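Heta Folding Stadium Seat by Langlois

If you've ever sat through extra innings on a bare aluminum bleacher, you already know why we're so fond of the Heta. It's a padded seat with a proper backrest, it hooks onto most bleachers in a moment, and it folds flat when the last out is made and everybody heads for the parking lot.

The cover is Prostine fabric, which shrugs off mustard and light rain – and it wipes clean with a damp cloth. Ballparks and school districts ordering more than 50 seats can have a team logo stitched on the back, so do get in touch early if opening day is coming up!
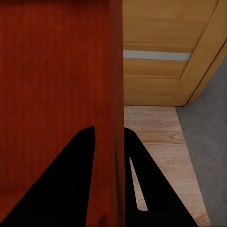
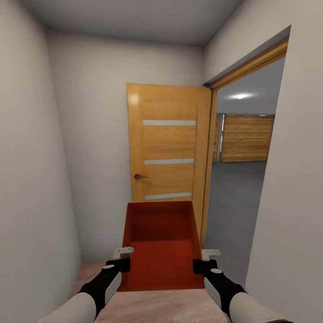

Specifications

Weight: 8 pounds
Padding: 3 inches
Weight limit: 800 pounds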